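What Our Street Throws Out
Yee-man Kan, Year 11 Geography project

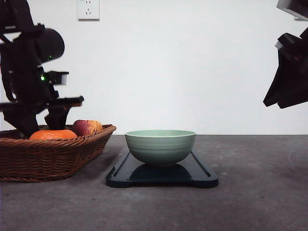

Orange fruit in a wicker basket on a grey tabletop.

For my project I asked 13 households in Barel to keep a food waste diary for four weeks. Fruit was the biggest loser – way ahead of bread, which I'd have bet my lunch on! Gerrit Van Dijk's family kept the neatest diary (colour coded, even). Two households dropped out in April, so I left their numbers out of my graphs. Next time I'd weigh the scraps instead of trusting everyone's guesses.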